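Wireless keyboard drops letters at my desk but works fine in the kitchen
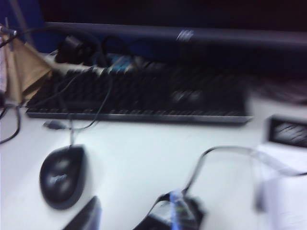 Keyboard and mouse on my desk

Posted by semeck21
I type for a living and since June my keyboard has been skipping letters, mostly in the afternoon. New batteries made no difference. In the kitchen, with a laptop, it never misses one. The receiver is in the back of the tower, under the desk. Do I need a new keyboard?

gondar_3581
Probably not. Metal cases and USB 3 ports can both interfere with the 2.4 GHz signal. Get a short USB extension cable and bring the receiver up onto the desk, well away from any external drives. Mine cost 5 dollars and the skipping stopped the same day. If it doesn't help, try your router on 5 GHz – the other band shares space with the receiver.

Ivon
just buy a wired one, I've had mine since 2000

balazh
Agree with the extension cable. Also check the power settings for the USB port in Device Manager and turn off the option that lets the computer shut it down.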